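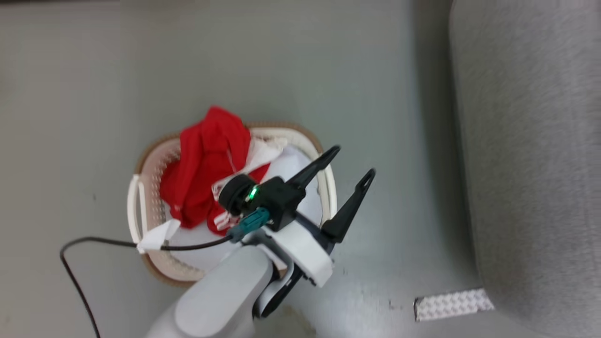 Drustell bookkeeper gets 13 years for warehouse fire that killed night guard

A former bookkeeper who set fire to a furniture warehouse to hide missing money has been sentenced to 13 years in prison, after a jury found she knew a guard was inside.

Deolinda Bastos, 50, was convicted in April of arson and manslaughter over the blaze at the Benedetti warehouse in Drustell. She showed no reaction as the sentence was read. Her lawyers say they will appeal.

The court heard Bastos moved $473,000 out of company accounts over six years, most of it to a shell firm called Lellari. Auditors were due the next morning. Prosecutors said she drove in after dark, used her own key card at the side door and lit boxes of invoices in the records room.

The guard, a 38-year-old father of two, was found near the loading dock. Phone records showed Bastos had called the front desk minutes earlier and hung up when he answered.

"She heard his voice and she went ahead anyway," prosecutor Inès Besson told the court. "That is why we are here."

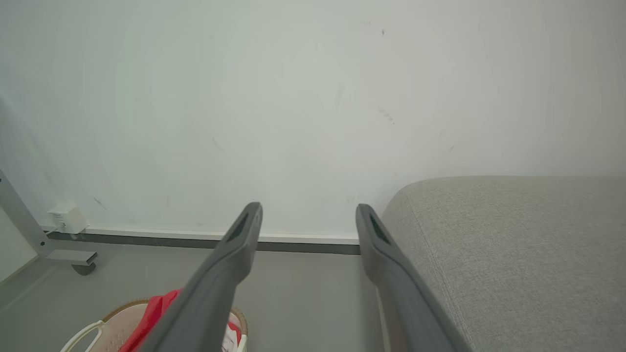
Last updated: 22 November 2024

Defense lawyers argued the call was a misdial and that Bastos beleived the building was empty. Jury took less than two days to reject that.

The guard's sister read a short statement before sentencing. Said the family still gets his mail. Asked the judge for the maximum, which would have been longer.

Bastos must also pay back the stolen money. Little of it has been found so far. A house in Gadum, bought in her mother's name, is to be sold.

Benedetti closed the Drustell site after the fire and has not said if it will rebuild. A seperate civil suit from the guard's family, over locked exits at the warehouse, is still open. No hearing date yet.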